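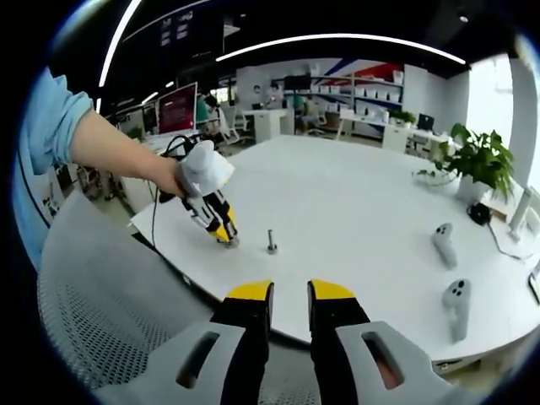
Bench with a peg or bolt standing and two controllers on the right.

How many examples for a small washer and bolt job?
Posted by Kedora, 22/05/2020

We are gathering examples by hand so that a learning system can pick up small metal parts and put them together. The parts are bolts, nuts, flat washers and rubber rings. Two people work at one white table, each with a hand-held gripper. So far we have 139 good runs out of nearly 793 tries. Most of the rest were thrown out when the position track jumped part way through. Is 139 enough to train on, or should we carry on until September? And should the parts go back to the same spot every time?

Dillora wrote:

It is not enough if you want it to cope with more than one layout. I would train on what you have anyway, as it only costs you a night, and you will see which step is weak. Move the parts between runs. We kept ours on pencil marks for the first batch and the system learned the marks. When the bolt was a hand's width to the left it went to the old place and closed on air.

Also look at your rejects before you gather more. Losing that many to tracking is a fault in the set-up and more runs will not cure it. 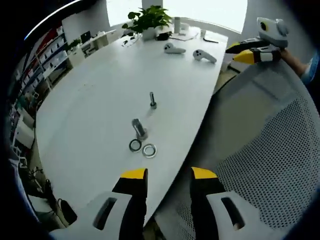 Should failed grasps be thrown away?
Keep them if the person recovers and finishes the job, and put them in a separate folder if not.

Salminen wrote:

Agree with moving the parts. Disagree about training now, but it depends on your machine.

We did a similar job at Prelcombe with washers on a post. What helped was splitting the work into short tasks: pick up the ring, bring it over the post, let go. We gathered 81 of each and then 20 of the whole thing from start to finish. Go slowly over the post. People speed up after an hour and the later runs are no use next to the early ones. Swap over before that happens.

Write down who did each run. We didn't, and had to guess later. 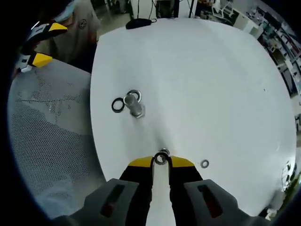
Do both people need to hold the gripper in the same way?
They should agree on the starting height and the angle, but small differences after that are useful to the system.

Dillora wrote:

Forgot to say, wipe the lens each morning. Ours had a thumb print on it for a whole batch.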